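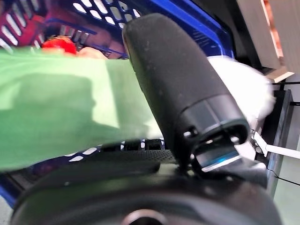

A gripper finger in its black sleeve, with a light green cloth and a blue basket behind it.

Opinion: The sleeve should not be sold separately

By Morag Jardine

The Grokine household gripper went on general offer in June, and this institute was among the buyers. The base price covers the hand, the wrist mount, the wrist camera and a license for the control software. It does not cover the finger sleeves. These are listed as consumables, sold in sets, and rated by the maker for 400 hours of use. A buyer who reads only the first page of the price list will not learn of them.

It is the position of this column that the practice is wrong and that purchasing offices should say so.

A hand intended for household goods must deal with cloth. Towels, shirts and napkins slide off bare metal, and they fold in ways that no hard fingertip can follow. The sleeve supplies the friction. Without it the product cannot do the work described in its own brochure, where laundry is the first task named. A part on which the main function depends belongs in the base price, in the same way that tires belong in the price of a car.

The maker's case deserves a fair statement. Edmund Tokarz, who manages the Grokine line at Jendari, wrote in reply to our inquiry that sleeves wear at very different rates, and that a customer handling only boxes should not pay for a supply that will sit in a drawer. There is some merit in this. Our colleagues at the Vusholm workshop handle cartons and have replaced no sleeves at all.

Yet the answer addresses the second set of sleeves and leaves the first unexplained. No customer was ever offered a hand with one set included and the choice of buying more. The Cheung kit, which we also reviewed, is sold on those terms, with a ten-page maintenance guide that states plainly when a sleeve should be changed. Grokine's guide gives the subject one paragraph. It does not mention dust, although a surface made to grip will collect it, and it gives no cleaning schedule.

The sum in dispute is modest. A set costs $159, and replacement takes 30 minutes with the tool provided. For a large laboratory this is a minor entry. For a school or a small care provider, working from a fixed grant, an unplanned purchase in the first month can mean a delay of a full term.

We recommend that public buyers ask for a written list of every part needed to perform the advertised tasks, and that they compare offers on that total.

September 2020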